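Gatero Shoe Cabinet: Frequently Asked Questions

How much weight can a shelf hold?
8 kg, evenly spread. The drawer is rated for 2 kg.

Can shoes go in damp?
No. Let them dry fully first. The cabinet has no fan.

Which shelf should be used for sneakers?
The lower one. Keep soles flat and toes clear of the doors.

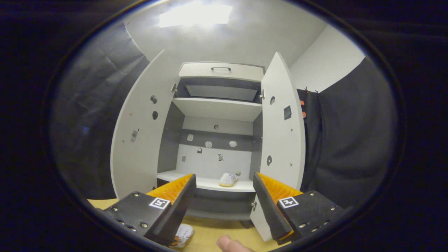
Boots with tall shafts should be laid on their side.

The doors no longer line up. What should I do?
Loosen the hinge screws, level the door and retighten by hand. Do not use a power driver.

How do I clean the white panels?
Wipe with a damp cloth and mild soap. Avoid bleach.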